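Bill to move school facility money to a per-pupil formula clears second reading

The provincial bill that would change how school districts receive facility money passed second reading in August and now goes to committee for clause-by-clause review. The Forinix policy desk has read the bill and the two schedules attached to it. The main points for trustees, principals and parent councils are set out in this item.

Under the current rules, a district applies for capital maintenance money building by building. Each application carries a condition score, an engineer's report and a cost estimate, and the ministry ranks all of them on a single list. The bill ends the list. In its place, each district would receive a fixed yearly amount per enrolled pupil, with a correction for the age of its buildings and a second correction for distance from a regional supply center.

The base amount in Schedule A is $318 per pupil. Enrollment is taken from the fall count of the previous school year, so a district that grows quickly would be paid on the lower number for one year. There is no catch-up payment. Hemant Kandpal, who reviewed the schedules for this newsletter, notes that the older draft did include one, in section 14, and that the section now deals only with reporting dates.

The age correction applies to buildings that have been in use for 30 years or more. It is calculated on floor area, and portable classrooms are left out of the floor area even when they have stood on the same site for decades. For the Wakura district this matters a good deal, as two of its three elementary schools rely on portables for the upper grades. For Cedov, which closed its portables when the new middle school opened, it makes no difference.

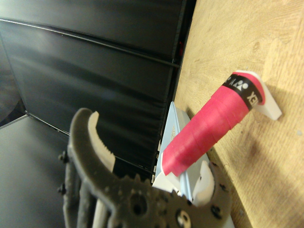

When would the first payments under the new formula be made?

The first payments would be made at the start of the school year after the bill receives final assent, and applications already on the ministry's list would be honored at their approved amount until then.

The transition rules are in Part 4. A project that has been approved but not tendered keeps its approval for 9 months after assent. If no contract has been signed by the end of that period, the approval lapses and the district must pay for the work out of its per-pupil amount. Part 4 does not say what happens when a contract is signed and later canceled. Judit Kocsis, a trustee in Cedov, has asked the ministry for a written answer on this point and has been told that it will be covered in regulation.

The government's case for the change rests on speed and on lower paperwork costs. In the debate, the bill's sponsor, Gervásio Trindade, said that 926 applications were waiting on the list and that many of them were for routine work such as roof patches and boiler parts. He argued that districts know their own buildings and should be free to set their own order of work.

The opposition supports a simpler process but wants a reserve fund for large single failures. Tamsin Tillman moved an amendment at second reading that would have held back part of the yearly total for this purpose. It was defeated. She has said she will bring it again in committee, with a lower holdback and a cap on what any one district may draw.

Small districts have the most at stake on the reserve question. A per-pupil amount is steady, but in a district with few pupils it may not cover a full roof or a heating plant in any one year. The bill allows unspent money to be carried forward for up to three years. It does not allow borrowing against future payments – an option that the Bermúdez district requested in its written brief.

Reporting duties also change. Districts would file one yearly statement listing work done, work put off and the balance carried forward. Condition scores would still be kept, but by the district and on its own schedule, and the ministry could ask to see them with two weeks' notice. The form of the statement is left to regulation.

Committee sessions are open to the public and start at 10 a.m. Written briefs are limited to eight pages and must reach the clerk before the committee begins its review of Part 2. Vidar Backlund is putting together the brief from our member districts and would like to have floor area figures, with portables listed separately, from any district that has not yet sent them.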